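How I File a Public Records Request (and Get Something Back)

Updated 1/26/24

I sent my first records request to the town of Flarton with a lot of confidence and no idea what I was doing. I asked for "everything about the water contract." I got a bill estimate for 112 hours of staff time and a polite note asking if I'd like to narrow it down. I did!

Start with the records officer's name and email. In Flarton it's on the clerk's page, but Bainbridge buries it in a PDF of the town code, so call if you get stuck.

Next, figure out which records exist. Read the meeting minutes first – they mention memos, invoices and reports by title, and you can ask for those exact titles. My second try asked for invoices from Garkmont, the contractor, between two dates in June. It fit in one paragraph and they charged me nothing.

Keep the wording boring. Name the type of record, the dates, the department and the format you want (I always ask for spreadsheets as spreadsheets, or you'll end up squinting at scans). Put in a line asking for a fee waiver and another asking them to call before spending more than $26.

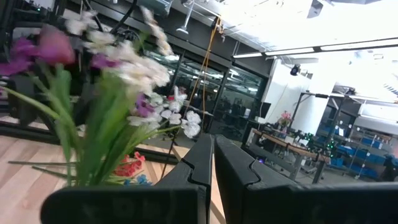

A reader in Sular wrote in to say that her county ignores emailed requests completely, and that she only started getting answers after she sent paper letters and kept the mail receipts. I've since done the same with two slow offices and I'd do it again.

Then comes the waiting. Check your state's deadline and put it on your calendar. Mine is 7 business days for a first reply, though offices can take up to 19 more if they tell you in writing. The day after it passes, send a short, friendly follow-up with your original request pasted underneath.

If they say no, ask which exemption they're using. They have to cite one here, and a couple of times just asking got me a page with a few lines blacked out – way better than a flat refusal. Save every email in one folder, because an appeal will want all of it in order.

Next time: how to read the spreadsheets once you've got them.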